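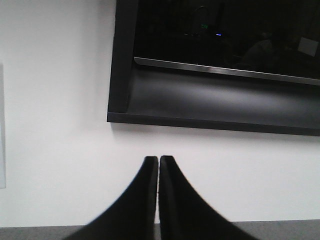
The long wall, white, and the dark gray top under it.

We use cookies to remember your settings. By continuing to read you accept this. OK / Read more

February 14, 2018
by Leilani Holloway

Up at six. Oatmeal, coffee, two pieces of toast because there was only the heel and one slice left and I didn't want to leave the slice by itself in the bag. Cold out but no wind.

Spent most of the morning in the back room again. I said in January that I would be done with it by the end of the month and I wasn't. The wall is done, though. I count it as done. I looked at it first thing with just the window light and then again with the lamp on, and the only thing I can find is that it looks a little grayer toward the left. Ebere says that is the light and I should quit looking at it. I went and held a piece of printer paper against it on both ends and the paper went gray on the left too, so fine, it's the light.

No marks on it anywhere. When we moved in that wall had a brown water stain, a row of old anchor holes and somebody's pencil measurements going all the way across. I filled and sanded all of it. The sanding was the worst part. I was still finding dust in the silverware drawer last week and that's at the other end of the house.

For my own records, the paint is the flat white from Delacroix, mixed at the store in Kilville. It took two coats over primer. I have most of a quart left, and I wrote the date on the lid and put it on the shelf over the water heater. Total for the room so far is $121, counting the roller covers and the good brush but not the first brush, which shed and went in the trash.

The gray top I'm leaving as it is. It's kind of mottled and uneven and I went back and forth about it all through January. I had a sample of the Skamdale laminate sitting on it for two weeks, the one that's supposed to look like slate, and every time I walked by I liked it less. Also they wanted more for the cutting than for the piece. So the old one stays. I scrubbed it with dish soap and then with baking soda paste and it came out about the same both times. The mottling is in it, it isn't dirt.

There's a soft line of shadow up high on the wall, under what's mounted there, and I may get one of those stick-on light strips for it. I'm not going to decide that today. I have a habit of buying the thing before I've lived with the room.

Lunch was the rest of the lentils. Ebere Edet came by after with a card and a box of the Flarkotano caramels, the salted ones, half of which were gone before I had the lid all the way off. We stood in the back room and ate them and talked about where the sewing table should go. Ebere thinks by the window. I think the long wall, so I can use the gray top for cutting out and just turn around to sew. We moved the table to the window to try it, and then moved it back. My hip didn't care for either trip.

I did give in about the thread rack. I wanted it up at eye level on the long wall and Ebere asked if I truly meant to put holes in it after all that filling. I didn't have an answer. It's going on the inside of the closet door. The door is hollow so I'll need the other kind of anchors. Add to list.

List:
anchors for hollow door
lamp bulb, the warm kind
call about the window latch
return Skamdale sample
bread

Drove to the post office before it closed and mailed the quilt top to my sister. Came back by the river road. The ice is off most of it now.

Car rolled over 3000 miles since the oil change, so that goes on the list too.

Supper was soup and the last of the crackers. I paid the gas bill and read for an hour. The book is slow but I'm past the middle and I'm going to finish it. Before bed I went and stood in the back room once more with the light on. You can still smell the paint if the door's been shut. I left it open a few inches.

Tomorrow: closet door, if the store has the anchors. Otherwise hem the curtains.

3 comments

quiltrow
The inside of the closet door is where mine is and I've never been sorry. Put it lower than you think, though. I have to get the step stool for the top row every single time.

Marcy in Kilville
Is that the flat or the matte? I bought the Delacroix matte for our hallway and you can see every place I cut in with the brush. Yours looks even.

Leilani Holloway
Marcy, it's the flat. I rolled the edges with a little four-inch roller as soon as I'd brushed them, while they were still wet. I don't know if that's what did it. quiltrow, I'll measure tonight with my arm up and see where it lands.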